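Refinishing a cast iron tub in place, landlord says no replacement. Worth it?

Asked by Karim Abdel Rahman, January 2022
2 answers

Tub is original to the apartment, bottom is worn thru the enamel near the drain, rough gray patch the size of my hand. Rust stain under the overflow too. Landlord will not pay for a new one but said I can have it reglazed if I get quotes. Got one so far from Prornolari, 500 for the tub only, tile is extra. Didnt ask about the chip on the rim, forgot.

Questions. How long does this stuff really last with 2 adults showering every day. Can I do it myself with one of the roll-on kits. And do I have to move out for the smell? One bathroom, no window, just a fan that barely pulls.

Answer from Aurel Mocanu
Had mine done in May, same kind of tub. Holding up fine so far but I baby it. Couple things.

Price sounds normal for where I am, can't speak for yours. Ask if it includes stripping any old coating. Mine had been done before by somebody, badly, and that was extra. Ask about the chip too, they fill those first.

Smell is bad. Plan on sleeping someplace else the first night. They brought their own blower and ran the hose out the front door, but you have no window so ask them straight out how they vent it. If the guy shrugs get a differnt guy.

After: no suction cup mats, ever. No powder cleanser. Dish soap and a soft rag. Don't leave shampoo bottles sitting on the rim, mine left a ring. And fix the faucet drip BEFORE they come, water on fresh coating will wreck it. I had to reschedule over that.

Roll-on kit, I wouldn't. Did one at my old place with a kit called Estava and it peeled at the drain first winter. Could be my prep was lousy. Probably was.

Answer from Cozma
reglazing 101 is prep prep prep. kit is fine if you etch it right and get every bit of soap scum and old caulk off. wear a real respirator with the organic vapor cartridges, paper mask does nothing. but with no window I'd pay the 500

Comment from Karim Abdel Rahman
Ok thanks both. Faucet does drip lol. Going to get a second quote from Dovitano and ask about the venting, will post back what they say.
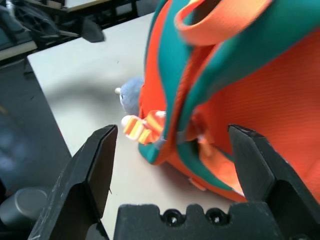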